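Zu Besuch am Arnik: Ein Tag der offenen Tür zwischen Weiden, Kies und Gummistiefeln

4. Januar

Ich komme erst jetzt dazu, das aufzuschreiben, der Besuch war ja schon im Dezember, kurz vor den Feiertagen. Wer mich kennt, weiß, dass ich bei Einladungen mit den Worten »Wasser« und »Führung« schlecht nein sagen kann. Diesmal hatte die Auenwerkstatt Bemum zum offenen Tag geladen, und weil meine Schwester gleich im Nachbartal wohnt, habe ich das eine mit dem anderen verbunden und zwei Nächte bei ihr auf dem Klappsofa geschlafen. Mein Rücken hat das übrigens bis heute nicht vergessen.

Also: der Arnik. Ein Bach, den man auf der Karte leicht übersieht, und wer von der Landstraße kommt, sieht zunächst auch wirklich nur einen geraden Graben mit Böschung. So hat man das früher eben gemacht, Kurven raus, Sohle tiefer, Wasser weg. Erst hinter der alten Mühle in Jistetti fängt das Stück an, wegen dem wir alle da waren. Da darf er wieder schlängeln, und zwar so richtig!

Treffpunkt war der Hof der Werkstatt, und um zehn standen dort siebzehn Leute herum, die meisten deutlich besser angezogen als ich. Ich hatte Halbschuhe an. In der Einladung stand »festes Schuhwerk«, und ich fand, meine Halbschuhe seien ziemlich fest. Yee-man Tsang, die den Vormittag geführt hat, schaute einmal kurz nach unten und holte mir dann wortlos ein Paar Stiefel aus dem Schuppen – zwei Nummern zu groß, aber dicht. Damit bin ich dann den Rest des Tages durchs Gelände geschlappt.

Der erste Halt war gleich an der Mühle. Dort lag früher ein Wehr quer im Bach, 55 Zentimeter hoch. Das klingt nach nichts, ich würde mit einem großen Schritt drübersteigen, aber für eine Groppe (das ist so ein kleiner, dicker Fisch, der am Grund lebt und nicht springen kann) ist da einfach Schluss. Seit dem Umbau liegt an derselben Stelle eine flache Rampe aus groben Steinen, über die das Wasser in lauter kleinen Stufen hinunterläuft. Yee-man Tsang meinte, um diese Rampe sei im Ort am längsten gestritten worden. Manche hingen am Rauschen vom alten Wehr, und der Besitzer der Wiese gegenüber hatte Sorge, dass ihm beim nächsten Hochwasser das Ufer wegbricht. Jetzt hat er eine Reihe Weiden davor stehen und schickt ihr angeblich ab und zu Fotos davon.

Danach ging es flussauf, immer am neuen Ufer entlang. Ich fand das ja erst einmal unordentlich, das gebe ich zu. Totholz liegt kreuz und quer, mal ist der Bach breit und flach, drei Meter weiter zwängt er sich schmal und schnell an einer Wurzel vorbei. Wir sind an einer Kiesbank stehen geblieben und haben lange einfach nur geschaut. Ein Eisvogel kam auch vorbei, so schnell, dass die Hälfte der Gruppe ihn verpasst hat und die andere Hälfte ihn danach zehnmal beschreiben musste. Ich gehöre leider zur ersten Hälfte.

Gepflanzt wurde in der ganzen Aue übrigens auch, 2000 Stecklinge in einem einzigen Winter, fast alles Weide und Erle. Eine Schulklasse aus Jistetti hat mitgemacht, dazu der Angelverein und ein paar Landwirte mit Anhängern. Wie viele davon angewachsen sind, wollte ein Herr aus der Gruppe sehr genau wissen, aber die Zählung kommt erst im Frühjahr. Biber gibt es auch. Die haben natürlich sofort gemerkt, dass da jemand ein Buffet aufgebaut hat, und deswegen stecken die jungen Erlen jetzt in Drahthosen.

Mittags gab es Linsensuppe im Werkstattgebäude, und da bin ich mit Siu-fong Liu ins Gespräch gekommen, der bei Bemum die Messstellen betreut. Er hat mir am Küchentisch mit zwei Löffeln und einer Brotscheibe erklärt, wie sich das Grundwasser unter der Wiese verhält, wenn der Bach höher liegt. Ich habe es verstanden! Zumindest so lange, bis ich es abends meiner Schwester erklären wollte. Hängen geblieben ist, dass die Wiese im trockenen Sommer länger grün bleibt und dass man das an den Rohren ablesen kann, die überall im Gelände stecken und die ich bis dahin für Zaunpfosten gehalten hatte.

Am Nachmittag durfte man sich aussuchen, ob man mit zur Quelle hinaufläuft oder drinnen bei den Bodenproben bleibt. Ich bin drinnen geblieben, wegen der Stiefel. 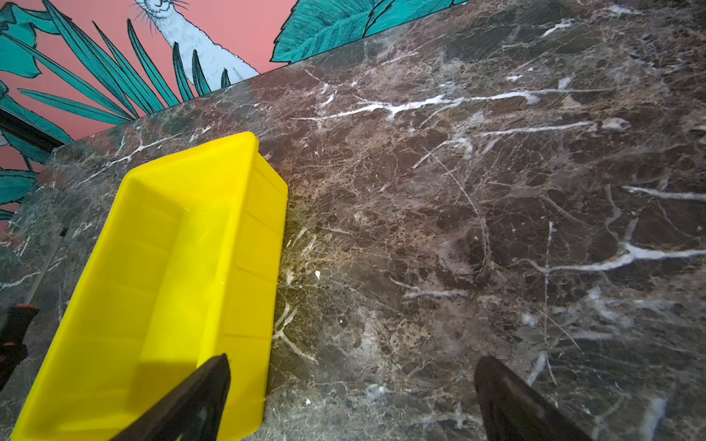

Wir haben Erde zwischen den Fingern gerieben, gerollt, geknetet und am Ende sogar daran gerochen. Lehm kann man zu einer Wurst rollen, Sand nicht, und alles dazwischen hat einen Namen, den ich mir nicht gemerkt habe. Neben mir saß eine Frau vom Partnerprojekt Khunthong, das ein paar Täler weiter etwas Ähnliches vorhat, nur mit deutlich mehr Gefälle und einer Straße, die im Weg ist. Sie hat seitenweise mitgeschrieben und immer wieder gefragt, wer eigentlich den Unterhalt bezahlt. Gute Frage, fand ich. Die Antwort war lang und lief darauf hinaus, dass sich Gemeinde und Wasserverband das teilen und dass darüber jedes Jahr neu geredet wird.

Überhaupt hat mir gefallen, dass auch über das gesprochen wurde, was schiefgegangen ist. Der erste Seitenarm zum Beispiel war zu hoch angelegt und ist im ersten Sommer trockengefallen, den mussten sie noch einmal ausbaggern. Und auf der Nordseite breitet sich das Springkraut aus, da hilft wohl nur ausreißen, jedes Jahr wieder. Wer im Juli Lust darauf hat, soll sich melden, Handschuhe sind vorhanden.

Noch kurz das Praktische, falls jemand hinfahren möchte: Der Bus hält direkt an der Mühle, fährt aber nach fünf nicht mehr zurück. Parken geht am Sportplatz. Der Uferweg ist frei zugänglich, die Kiesbänke sind ab März gesperrt, dann brüten dort die Flussregenpfeifer. Führungen macht die Werkstatt auf Anfrage, auch für kleine Gruppen, und im Frühsommer soll es wieder einen offenen Tag geben, dann mit Keschern für die Kinder. Hunde bitte an die Leine.

Meine Stiefel habe ich am Ende brav zurückgegeben, geputzt am Brunnen im Hof – das Wasser war so kalt, dass ich meine Finger erst im Bus wieder gespürt habe. Für den Frühsommer habe ich mich schon angemeldet, meine Schwester gleich mit, die weiß es nur noch nicht.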